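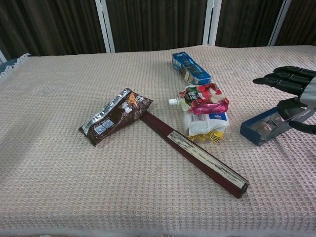

How do you wash a waffle-weave blanket without it going stiff and flat?
Cool water, half the detergent you think you need, no fabric softener at all, and a low tumble dry that you stop while the blanket is still a tiny bit damp.

I learned this on a cotton one I got from my aunt Viorica, and I did it wrong for a whole winter first. Hot wash, big glug of softener, dryer on high until it felt like a cracker. It came out a good hand shorter and the little squares had squashed down into nothing. So now I'm fussy!

Before it goes in

Shake it outside. Waffle weave holds on to crumbs like you wouldn't believe (toast is the worst, then pet hair) and they turn to paste in the wash. If yours has fringe, tie the blanket loosely with a couple of cotton strips so the fringe sits on the inside of the bundle, or put the whole thing in a big mesh bag. I use an old pillowcase with a knot in it when I can't find mine.

Check for snags too. Never cut a pulled loop. Push it through to the back with a blunt needle and then stretch the cloth a little both ways until it settles.

The wash

Wash it on its own, or with a couple of plain T-shirts to balance the drum. Nothing with zippers or hooks. I use cold and the gentle cycle, 30 minutes, with a slow spin. Then I run a second rinse, because soap loves to hide in those squares and leftover soap is most of what makes it feel like cardboard.

If yours is already stiff, put half a cup of white vinegar in the rinse. My neighbor Floarea swears by a full cup, but I could smell it on mine for days.

Drying

Low heat with two clean tennis balls. Go check on it, seriously, and pull it out while the thick parts still feel cool. Lay it over a bed or a wide table, tug it square by the corners, and pat the fringe straight with your fingers or comb it with a wide comb. Leave it overnight if you can.

Don't iron it. I tried once, on low, through a dish towel, and got a perfect flat iron shape that took two more washes to puff back up.

Fold it loosely for storage, and don't put the heavy quilts on top.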